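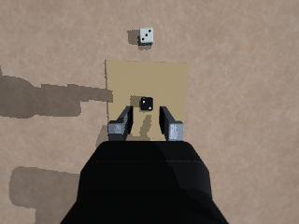 Sim render, view from above, fingers apart.

8th July

Piano for the Wunham recital. Benedicta in early, had the action out before I got there. Una corda shift sticking on the return, she thinks the spring, I think the keybed wants a clean first. Cleaned it. Better but not right. Spring tomorow.

Hammers: top two octaves too bright for the Ravel, needled lightly, shoulders only. Left the bass alone. Jummai played the slow movement through twice and wants more bloom in the tenor, less ping above. Went back in for six more hammers. She's happy, or tired.

Pitch had crept up since May. Pulled it back, unisons in the fifth octave wandering again by the end of the afternoon. Check humidity log, Skalard unit was reading 38 on stage and I don't trust it.

Hall stuff. Unuvport want the lid on full stick both nights. Fine for the solo, too much for the Amissah songs, singer will be shouting over it. Suggest short stick for those, B. to raise it with them, not me.

Seating: 594 on the old plan, 586 now the front row ends are out for the extension. Somebody needs to tell the box office. 241 sold for the first night as of this morning, some of those are school tickets.

Page turner still not confirmed. Jummai says she can do the Ravel from memory but wants the score up for the songs.

To do
- una corda spring
- touch up unisons before the rehersal, again at the interval if they let us
- second hygrometer, borrow from the organ loft
- bench squeaks on the left side, wax the bolts
- ask re lid

Action back in, fallboard locked, key with Benedicta.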